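Regrouting a shower floor: sand removal, sealer or leave it alone?
Home & Repair > Bathrooms and Tile

gruntwork_dale
13 October 2021
Shower floor is 2 inch porcelain mosaic, 15 years old. The grout has gone dark near the drain and there are two spots where it has crumbled out. Walls are fine. I got a quote of 774 dollars from Clekwood to grind out the floor and regrout it, and I am wondering if I should do it myself over a couple of evenings. Cleared out the bathroom already and the stuff is piled up in the other room.
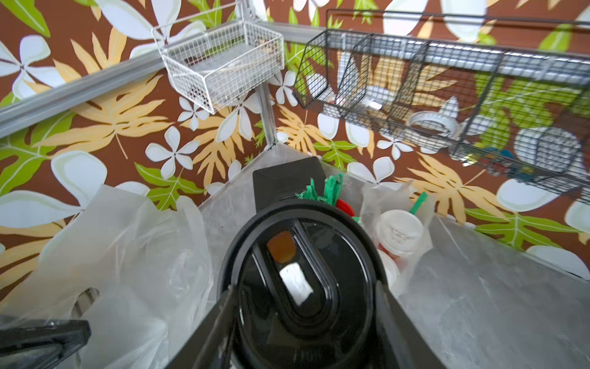 Remo Marti
Before you touch the grout, find out why it crumbled. Push on the tiles next to those two spots. If any of them move, the grout is not your problem and new grout will crack out again by February.

gruntwork_dale
Pushed on all of them. One has a tiny bit of give, right beside the drain. The rest are solid.

tilenut
One loose tile at the drain is common. Pop it, clean the back, set it again with thinset, wait a day, then grout. I would not pay 774 for a shower floor unless it is huge. How big is it?

gruntwork_dale
Standard, 3 by 4 feet.

Remo Marti
I disagree with tilenut. If it gives at the drain, water has been going under there. Pull that tile and look at the mud bed. If it's dark and soft you have a pan issue and you stop. If it's firm, let it dry out properly with a fan on it. A day isn't enough.

tilenut
Mud beds are supposed to get wet. That's what the weep holes are for. People read one article and think every damp shower needs to be torn out.

Remo Marti
Didn't say tear it out. Said look at it.

halfbath_harriet
Did this last winter on almost the same floor. The grinding out is the whole job. I used an oscillating tool with a carbide blade and went through three blades. Mosaic has so many joints that it took me four evenings, and my knees were shot. Get a real kneeling pad and a vacuum with a fine dust bag. Tape plastic over the door. The dust gets into everything anyway.

gruntwork_dale
What grout did you use?

halfbath_harriet
Plitar, the premixed kind, in a mid gray. Easy to spread, but it took much longer to cure than I expected. We were showering at my sister's for over a week. It has held up so far.

tilenut
Premixed in a shower floor is asking for trouble. Use a regular high performance cement grout, mix it stiff, work in small sections. Bachmann makes a decent one and the color is even if you don't go crazy with the sponge. Too much water on the sponge is what makes it blotchy.

halfbath_harriet
Mine is fine, so I can't agree with that. Read the label though – some premixed ones aren't rated for shower floors and this one was.

corner_bead
Has anybody said epoxy yet? It costs more and it sets up fast, but you never seal it. For 12 square feet I would do epoxy and be done.

tilenut
Not for a first timer on mosaic. If the haze hardens on the face of the tile you'll be scrubbing it for days.

Remo Marti
Agree with tilenut on that one. Cement grout, then a penetrating sealer after it cures. I use Grunano, two thin coats. Also use caulk where the floor meets the walls, not grout. That joint moves.

gruntwork_dale
Update. Pulled the tile by the drain. The bed is damp but hard, I can't dig a screwdriver into it. Fan is on it now. Going to leave it 8 days and then set the tile. Ordered the Bachmann and a box of blades. Clekwood came down to 600 when I told them I might do it myself, but I've already started.

corner_bead
600 is tempting. I'd have taken it.

halfbath_harriet
Check the weep holes while that tile is out. Mine were packed with old thinset.

gruntwork_dale
Will do. One of them looks blocked now that you mention it. What do you clear them with, a piece of wire?

halfbath_harriet
Coat hanger and a shop vac. Go easy so you don't poke the liner.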